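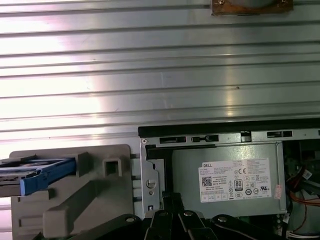 Photo: Tumgate workshop album, picture 1 of 1

Workshop > Galleries > Old computers > The Dell with the blue caddy

I've been promising to put something up about the old desktops for ages, and since January has been and gone without me managing it, I'm making a start with a gallery of one. More will follow when I've sorted through the rest (I have far too many pictures of screws and not nearly enough of anything you'd want to look at). The page is a bit lopsided as a result, lots of words and a single picture, but I'd sooner get it up now than sit on it for another month.

The machine is one of a batch that came out of the Lorley office when they cleared the upstairs rooms. I said yes to all of them before I'd worked out where they were going to live, and they've been stacked along the wall at Tumgate ever since, getting in everyone's way. Most are perfectly ordinary desktops, the sort that sat under a desk for years and only got noticed when somebody kicked one. I love them! You can get at nearly everything inside, and the parts come apart in a way that makes sense once you've done a couple.

1. Drive cage and power supply

The bright blue bit on the left is the drive caddy, and it's my favourite thing in the whole case. It holds the hard drive and slides in and out of that grey-beige plastic cage – no hunting for tiny screws on the carpet. I do like it when the bits you're meant to grab are a cheerful colour. Most of the metal around it is grey or silver, so your eye goes straight to it.

Over on the right is the power supply, a Dell one, with its big white label facing out. The print on these is tiny and I always end up with a torch and my reading glasses, but do read it before you order a replacement. I didn't, once, and spent an afternoon trying to persuade the wrong shape of unit into a case that was never going to have it. It's still on the shelf if anybody wants it.

A few notes on the batch, as people keep asking. I've given each machine a number in the Clasteck list, which is the spreadsheet we've used for everything since the bike parts, and this one is 1406. Please keep the sticky tag with the case if you move it! Hard drives come out first and go in the padded box, and they stay there until they've been wiped, however keen you are to see one running. I've done seven so far, roughly a third of the stack, and I'm getting quicker. The first took me a whole evening, mostly because I'd put the side panel down somewhere sensible and then couldn't find it.

The plan is to get three of them going again for the Kobzar reading room, where they only need something for typing letters and looking up bus times. They won't be fast, but they should be fine for that. Anything that's past it will be kept for spares, and I've already got a nice little collection of caddies on the go – if you're missing one for a desktop like this, ask me before you buy, and bring the old one along if it's broken so we can match up the clips.

Next time I'm hoping to add the fans (filthy, some of them) and the box of mystery cables. If you've got a picture of your own from the workshop, drop it in the shared folder and I'll put it up with the others.

Page last changed 26 February 2022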